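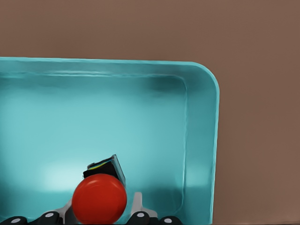 Notebook > Cells > Udosari > Sim setup

Wednesday – wrist view, tray pick

Tray is the teal one again, brown table. Red ball and the dark block both sit low in the view between the gray fingers, with the ball covering the lower part of the block. Glare patch on the tray floor, lower left – turned the key light down to 70 after saving this view.

Camera pitch is still too high. Too much tray, too little hand. Try 5 degrees down next, then 4 more if the ball is still clipped.

Finger friction left alone. Reset the joint limits from the Atwood config and ran 40 resets overnight, log is in the Holanda folder.

To do: check block mass.

Comments

Which light file? I have two.

The one in Holanda. Delete the other.

Pitch change broke my crop – please note the old value.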